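Search this book Go Advanced search

Chapter 7
Picking Things Out of a Bin

By now you own an arm that moves when told to. If you followed Chapter 6 it even stops when told to, and you should feel good about that for an evening. Then you will want it to do something, and the something most people pick is emptying a bin.

I picked it too. The shop I share had just come into a used arm, and on 10 September 2022 I wrote in the logbook, in ink, that bin picking would be "a weekend job, tops." The logbook is still on the shelf. People show it to new members.

The trouble is that a bin is full of things that would rather stay there. On a flat table you can come at an object from any side. In a bin there are walls, and the walls are exactly where every object wants to lie. Your fingers need room to open, and the corner does not have any. Shiny walls add their own fun, since a camera will happily report a reflection as a second object, and your arm will go after it with real commitment.

This chapter covers four jobs: holding the bin still, choosing what goes in it, planning the reach, and closing the fingers. We take them in that order. Readers who skip to the fingers tend to come back to the first section with a cracked bin.

7.1 Hold the bin still

Clamp it. Double-sided tape works until the first time a finger catches the rim, and a bin that has moved by the width of a pencil has moved enough to spoil every position you taught. Mark the table as well, so that when somebody borrows your clamps — somebody will — the bin can go back where it was.

My first try, for the record, relied on the weight of the bin. Out of 40 attempts the arm made, the bin ended up somewhere new in most of them, and once on the floor.

7.2 Choose a bad mix

Beginners fill the bin with identical wooden cubes and are pleased with the results. Cubes are fine for a morning. After that you want round things, flat things, things with knobs, and at least one see-through thing to keep you humble. The junk drawer is your supplier. Avoid anything you would miss.
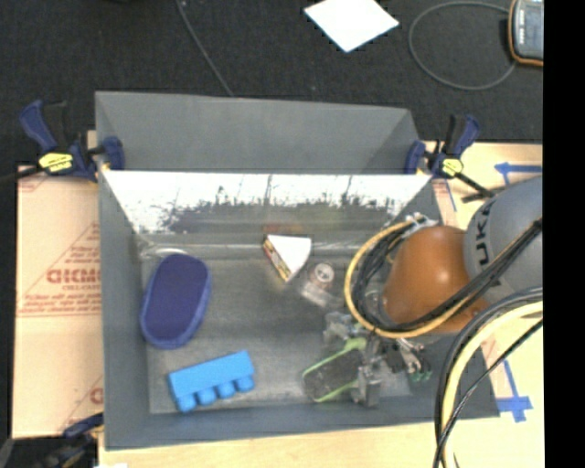 Rosalba Mancuso thinks this section has it backward: get 2,000 tries on one dull object first, she wrote in the margin of my draft, and bring in the odd shapes only when the dull one bores you. She has a point, and her arm drops less than mine does. I still say mix early. A grip tuned on one shape picks up habits, and you will spend July getting rid of them, as I did.

Whichever of us you side with, keep a log. Write down the object, how it was lying, and whether it came out. "Dropped it again" is a fair entry the first time. By the tenth you will wish you had said which end was up.

Before reading on, clamp your bin, put six things in it, and push the rim with your thumb. If it shifts, go back to 7.1.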